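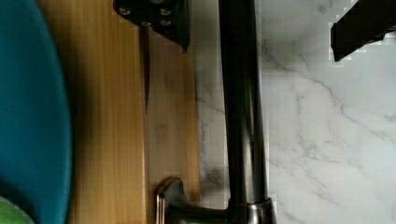

Swapped the Voltau gripper for the Emix this morning, still not sure. Fingers are stiffer, wrist cam sits closer, and the bracket eats into the top of the view. 15 tries at the kitchen counter so far. The dark faucet right over the middle is the real headache, spout and lever both, and the shiny bits mess with my exposure. Marble is fine. Signe says go back to the Voltau, it's 158 grams lighter. Maybe. Want 27 tries on each befor I decide. More tonigth, need coffee.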